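Unit 6: Deformable Objects in Household Tasks
Instructor: Deok-su Song
Welivden Technical College, Department of Applied Robotics

Purpose of the unit

Students have so far worked with rigid parts whose shape does not change when they are held. This unit turns to cloth. A sheet or a garment has no fixed outline, and a plan made before contact may no longer apply once the fabric has moved. Each team will prepare a short bed-making task and report on it in September.

Required reading

Course reader, pages 163 to 193. Bring written notes on the section about grasp points.

Laboratory rules

Teams consist of 2 students. One operates the arms; the other keeps the log and stays within reach of the stop button. The roles are exchanged at the midpoint of the session. The Wikora log sheet must be filled in during the work and handed in before leaving the Dimville laboratory.

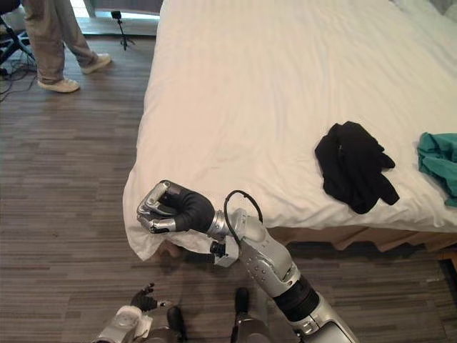
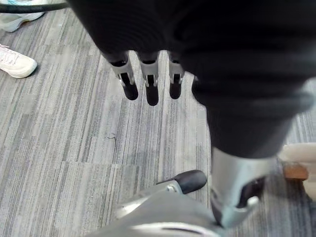 Assessment in this unit rests on the written report, and a failed attempt may receive full marks if it is well explained. Reports must name the grasp point chosen and the reason for the choice. A corner of the sheet is the usual starting point, and the closed hand at the near left corner of the mattress is a suitable case to discuss: the cloth there is bunched, with soft folds on either side. Teams should state how they would tell a grip on one layer from a grip on several. Garments left on the bed are to be treated as a separate problem and given their own paragraph. Late reports lose 6 points. Questions about the Min simulator should be raised during office hours.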